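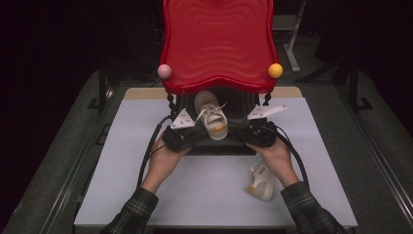 Khadija Tazi asked under my last thread whether she really needs a liner for her inflatable sleeping pad, or if a fitted sheet from home would do. I wrote a short answer, deleted it, and decided to do a thread on pads instead. Sheet is fine, Khadija. The pad under it is what I want to talk about.

Background for anyone new: I camp most of the year, mostly at Malberg, mostly on the ground. I've owned four pads. Two were bad buys and one of those was expensive.

First thing to look at is the R-value. That number tells you how well the pad keeps the cold ground from pulling heat out of you. Higher is warmer. Most people shop by thickness, and thickness tells you very little about warmth.

A thick air mattress with nothing inside is cold. The air moves around in there all night and carries your heat down. I slept on one in January with a good bag and shivered until I got up and sat in the car.

Your sleeping bag doesn't fix this. The fill under you gets squashed flat and stops doing much. People buy a warmer bag, are still cold, and then buy an even warmer one. Try the pad first.

For summer only, an R-value of 2 or so is enough for me. Spring and fall I want 4. Snow is a different thing and I double up: closed-cell foam on the bottom, inflatable on top. The values add together, so you can use two cheap pads instead of one costly one.

Foam pads. They don't pop, they dry fast, you can sit on them at lunch. They are also bulky and I find them hard on the hips if I sleep on my side. My old Nusura foam pad is flattened in the middle and I still bring it.

Self-inflating pads. The name oversells it. Open the valve, leave it while you put the tent up, then finish with a few breaths. Heavier than the other kinds. Good for car camping, and the one I'd hand to a beginner.

Inflatable pads with insulation. Light, warm, pack down small. They can be noisy. Anas Twal has a Grendico that crackles every time he rolls over, and I know this from the next tent. He says he doesn't hear it anymore.

Width gets ignored too. If your arms slide off the sides you'll wake up with cold elbows. I went up to a wide one and gave up a little space in the pack for it. The tent matters here – measure the floor before you order, especially if two of you want wide pads side by side.

On blowing them up: use a pump sack if yours came with one. Breath puts moisture inside, and over a season that can turn into mildew. It also saves you getting lightheaded at the end of a long hike.

Don't pump it rock hard. Lie down on it, open the valve a little and let air out until your hip sinks in but doesn't touch the ground. Air shrinks as the night cools, so a pad that felt right at dinner may feel soft at midnight. Top it up before you get in the bag.

Leaks. Blow it up full, brush soapy water over it, look for bubbles. Check the valve before anything else. Dry the spot, clean it with an alcohol wipe, patch it, and leave it alone for as long as the patch kit tells you. Mine has held for 18 nights so far.

Storage. Self-inflating and foam-filled pads should be kept unrolled with the valve open, under a bed or behind a wardrobe. Rolled tight for months, the foam stops springing back. That's how I ruined the expensive one.

Hicham Erraji wants to know if the folding cots are worth it. If you drive to your site and your knees hurt, yes. But cold air goes under a cot as well, so you still need a pad on top.

Khadija, for what you described (drive-in site, June, side sleeper) I'd get a wide self-inflating pad and put your fitted sheet over it. Size it with the pad inflated. A crib sheet won't fit and a twin will be baggy, so tuck the extra underneath.

I'll do pillows next week if I get time.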